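Tea Notes: The December Swap

Well, we did it again! The winter tea swap at the Grerora Street hall was on Monday evening, and I came home with far more tea than I carried in. I'd promised myself one new black tea and maybe something minty. Ha.

Euan Innes brought his smoky one — you either love it or you open a window — and I finally tried it with a splash of milk, which he says is wrong. I liked it. I also had a long talk with a lady from Lanon who cold-steeps everything, even in winter, and keeps a jar going in the fridge door all week. I've been doing it since with a plain green and I'm hooked (eight hours is plenty, I let one go all night and a day and it tasted like lawn).

A few of you asked me about old tea. If it's been kept dry and away from the stove, black tea will go a good long while. Green fades faster, so drink that first. I found a packet at the back of my cupboard from before we moved, and it smelled of nothing at all, so out on the roses it went.

Next swap is in spring. Bring 3 small bags of anything you like, labeled please, and your own mug. Doors open at seven, same as always. 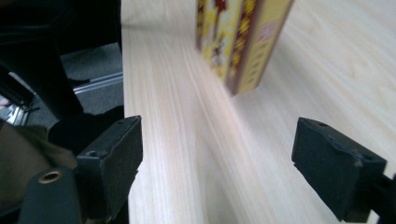
What temperature should the water be for green tea?

Let the kettle cool a few minutes after it boils. I aim for 70 degrees Celsius, and it comes out much less bitter.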